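4.3 Rangement du petit matériel de bureau

Les consignes ci-dessous concernent le meuble à compartiments Stosska, une fois les portes basses posées (voir 4.2).

1. Vider les compartiments et essuyer les panneaux avec un chiffon sec.
2. Resserrer à la main le bouton de chaque porte basse.
3. Placer les boîtes fermées en bas, les fournitures courantes à hauteur de main.
4. Réserver un compartiment aux objets coupants : ciseaux, cutters, lames de rechange (réf. 2817).
5. Coller l'étiquette au bord du compartiment, sans déborder sur le panneau.

Attention : ne pas dépasser 12 kg par compartiment.

Remarque : les bacs Zikar de 19 cm entrent dans le sens de la longueur uniquement.

6. Ranger les ciseaux lames fermées, anneaux vers le haut. On les saisit ainsi par les anneaux.

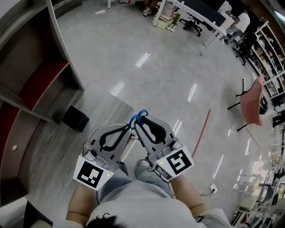
Albertina Gouveia signale que, dans le bureau 307, les ciseaux posés à plat finissaient toujours sous les enveloppes, et qu'un simple pot lesté au fond du compartiment suffit à les garder debout.

7. Le pot est facultatif. S'il est utilisé, choisir un modèle plus haut que les lames et laisser la porte fermer librement.

Pour le réglage des portes, se reporter à la section 4.4.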